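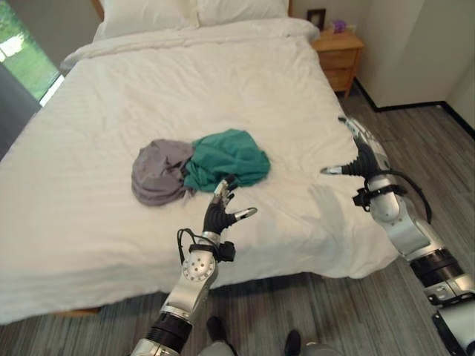 1. Where the Clothes Go: Background

Every shared home has a place where clothes wait. They are no longer clean enough for the drawer and not dirty enough for the wash, so they spend a few days on whatever flat surface is closest. In most of the homes I looked at, that surface is the bed. A made bed is a big, pale, inviting table, and two garments dropped in the middle of it can look like they have signed a lease.

My project asked a small question. If you put an open bin near the bed, with no lid, no label and no motivational quote, do the clothes end up in it? I picked this topic after losing the same gray sweater twice in February, both times under my own pillow.

2. Method

I signed up 19 students in my residence hall and asked each of them to keep a tidying log for four weeks. Every evening they wrote down how many garments were on the bed before they went to sleep and where those garments went next. "The chair" turned out to need its own code. So did "the other chair."

For the first two weeks people lived as usual. For the last two they got an open plastic bin and were told to put it wherever they liked, as long as they could reach it without opening a door. I did not say what the bin was for beyond "clothes." One participant asked if that included socks, and I said yes, and I believe that was my biggest intervention.

Xiaoqing Song checked the logs for handwriting I could not read and entered them a second time, so we could compare the two versions. We disagreed on 116 entries, most of them sevens that I had decided were ones.

3. What We Used

The bins were not all alike, because the budget was not that kind of budget. The requirements were an open top and something to grab. I had planned to compare sizes, and I dropped that when I saw how few of each size I had.

Height mattered more than I expected. Several people complained about bending down, which at our age is embarrassing, but it is in the logs. I started suggesting that they raise the bin on something low and sturdy, and a wooden crate does the job without any tools.
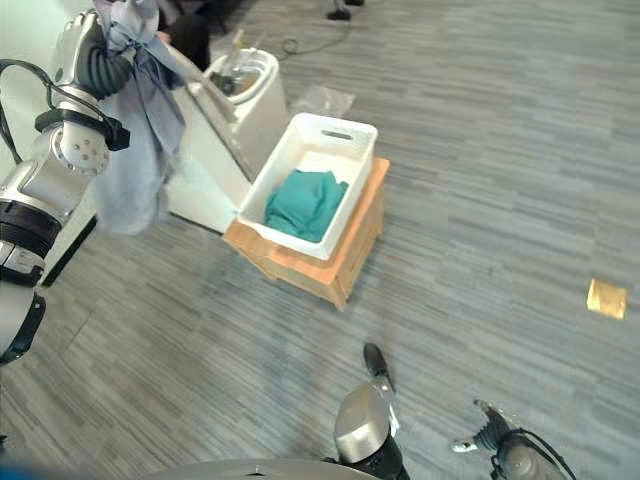 Figure 2. White bin on a low wooden crate, with a teal cloth inside.

4. Results

The logs recorded 1297 garments over the four weeks. In the bin weeks, fewer of them spent the night on the bed. The chair lost some of its business too, though it kept its loyal customers.

Soft, thin things went into the bin first. Heavy sweaters were the holdouts, and jeans did whatever they wanted. People almost never folded anything on the way in. I had a column in the log for "folded," and I would like that column back.

Three participants put the bin at the far side of the room and used it about as often as you would guess. The rest kept it near the foot of the bed and threw.

5. Problems

Writing down your mess every night makes you mess less, so the first two weeks were probably tidier than normal life. I also gave out the bins in person, and some people may have used them to be nice to me. Nobody was asked to keep going after the logs ended, so I can't say if the habit lasted.

The bin also never solved the original question of clean or dirty. It only moved the question off the duvet. Two participants washed the whole bin at the end of each week without looking, and they were the happiest people in the study.

6. Next Time

I would use one kind of bin and one kind of crate, run the logs for longer, and print a bigger box for the sevens.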